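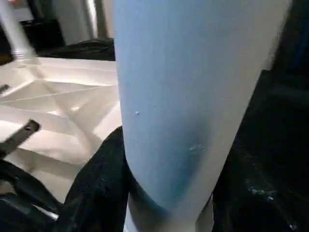 1. Becher, hellblau, Inventar 1263
Beschichtung: heller Kratzer oder Abplatzer, dazu ein weißes Pünktchen. Mangel gering, Eitelkeit verletzt. Bleibt im Bestand der Teeküche Kongate.

2. Weiße Rippenfläche daneben
Sauberkeit der Vertiefungen: bitte mit Pinsel nachprüfen. Der Lappen hat dort noch nie gewonnen.

3. Standfestigkeit, gefüllt mit 400 ml
Kippprobe auf dem Tisch Plelta: bestanden. Auf dem Fensterbrett nicht wiederholen, die Akte zum letzten Mal ist lang genug.

4. Zylinder, blassblaugrau, matt
Kurzer weißer Strich im unteren Drittel, Kratzer oder Lichtreflex. Mit dem Fingernagel prüfen, dann erst ankreuzen. Sockel mit Rillen: auf Kalkränder achten.

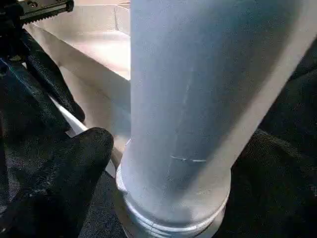
5. Ablage
Formblatt 1461 an Ganden, Durchschlag an Figueiredo. Wer das alte Blatt nimmt, füllt beide aus.

Nächste Prüfung: Juli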